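Home | Docs | Tools | FAQ | Contact

Lostness FAQ
Last updated: 7/3/22

What is Lostness?

A small command-line tool that reads a demonstration recorded with hand-held grippers and scores how badly the pose tracking lost its way. You give it a session folder, it gives you a number per episode and a plot. It doesn't fix anything. If someone has told you it cleans data, they were selling something.

Why would I want that?

Most people train on whatever the tracker hands back and blame the policy afterward. We did this for a whole February. Our test set has 1,035 episodes, and plenty of the bad ones had looked fine in playback. A trajectory can be smooth and still be wrong, and smoothing it again only makes it harder to spot.
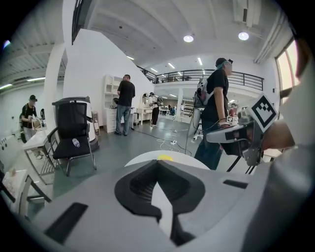 The score comes from comparing two estimates of the same motion, one from the markers and one from the inertial data. When they agree, the score stays low. When they drift apart, it climbs. Both can be wrong in the same direction, and then Lostness will happily tell you everything is fine. Angus Chisholm has been promising a third check for that. I'll believe it when it's merged.

Doesn't the Grodier planner already handle bad poses?

It says so in the readme. Grodier rejects poses outside the workspace, so it catches a wrist that jumps through the ceiling. A wrist that is off by the width of a cup handle goes straight through. Please don't treat a clean Grodier log as proof of anything.

Will more markers solve it?

Sometimes. More faces on the cube mean more chances that one is readable, but you also get more chances of picking the wrong solution when a face is seen at a steep angle. Check your corner detections before you print another sheet.
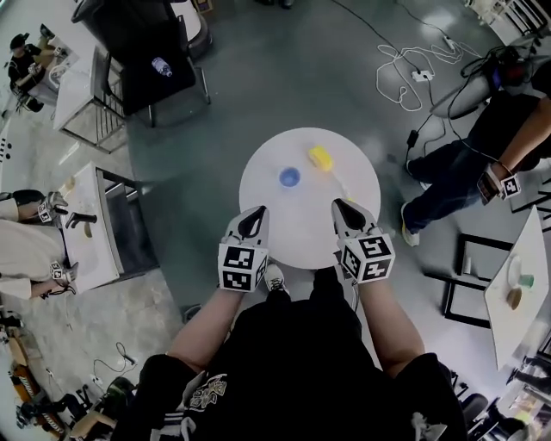 Scores for two-handed episodes are computed for each hand first and combined later, and the combining is the part I trust least. The default takes the worse hand. Welington Portela argued for an average, which looks nicer in a table and hides exactly what you need to see. With a gripper in each hand and a cup and a yellow sponge-like thing on one round table, you care about the position of one hand relative to the other as much as about either alone. Use --pairwise if your task needs both hands to meet. It is slow.

What about other people in view?

If they carry markers too, their IDs must not overlap with yours. Lostness reads the ID list in session.yaml and ignores the rest. It can't tell two operators apart if you gave them the same cube.

What threshold should I use?

The default is 12. Edileuza Coutinho picked it by eye on our own recordings, so it has no authority over yours. Sort your episodes by score, watch the worst ones, and move the line until you stop disagreeing with it.

Does filtering make the policy better?

We don't know. Our runs are too few to say and I'm tired of charts that claim otherwise.

Comments (3)

Tín Kim: --pairwise crashes for me when one hand has no frames at all. Is an empty hand meant to be a zero? Seems wrong.

Benedito Arruda: Same crash here. I patched it to skip the episode and print a warning, will send it over.

Lilau: You spend a page telling us not to trust the score. Why publish it? (Using it anyway.)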